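ケチャップ移動タスク、また止まった

2024-06-30

とりあえず忘れないうちにメモ。Varneck の把持プログラムを入れ替えてから、ずっと調子が悪い。今日は21回まわして9回で保護停止。多すぎ。

お題はおもちゃの台所セット。ケチャップのボトルをつかんで、皿に移す。それだけ。オーブンの扉はついでの課題で、こっちは取っ手の手前で減速しきらないことがある。怖いので速度を落とした。

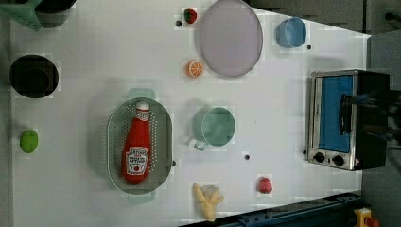

症状

まず関節のトルク超過で停止。ログは全部おなじコード。最初は Terus のハンド側を疑って、指の開き幅を再校正。変化なし。次に荷重設定。ここも合ってた。

で、ケーブル。手首をひねる姿勢になると、たるみがオーブン側に寄っていく。どこかに引っかかれば当然トルクは跳ねる。たぶんこれ。たぶんですが。
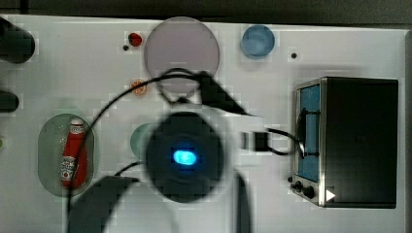

手首まわりのケーブルと緑の皿のケチャップ。

しかも再開ボタンを押すと、直前の目標位置へいきなり戻ろうとする。一度これでヒヤッとした。手を入れる前に必ず非常停止、というルールにしてあって本当によかっった。再開時の速度制限が Indar の設定画面では有効なのに、実機に反映されてないぽい。ここは別件で要調査。
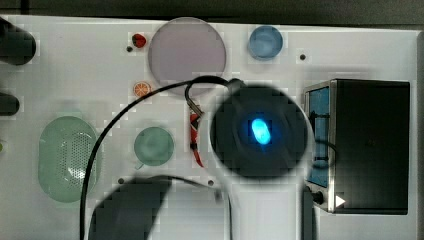

仮の対策は、ケーブルの留め位置を5センチ根元側へずらして、手首の回転範囲を狭くした。そのあと3回だけ試して停止なし。少なすぎて何も言えない。回転を狭めたぶん、届かない姿勢が出てきたのも困る。置き場所の候補を減らすか、アームの台座を動かすか。台座は動かしたくない、校正が全部やり直しになるので。

8月の展示までに直らなければ、ひねりなしの動きだけで見せるつもり。地味だけど止まるよりはいい。
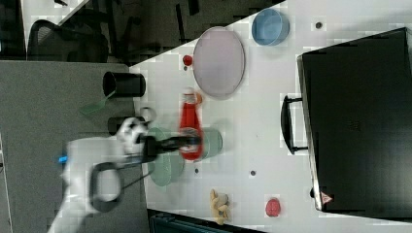
Haworthさんからコメントをもらいました。留め位置を変えるより先に再開時の挙動を直すべきで、速度制限が効いていない状態で試行を続けるのは危ない、とのこと。

その通りです。すいません。順番を変えます。制限が実機で効くのを確認するまで自動運転はなし、手動の低速だけ。ログの比較表は長くなるのでまた別の記事で。バッテリ切れそうなので今日はここまで。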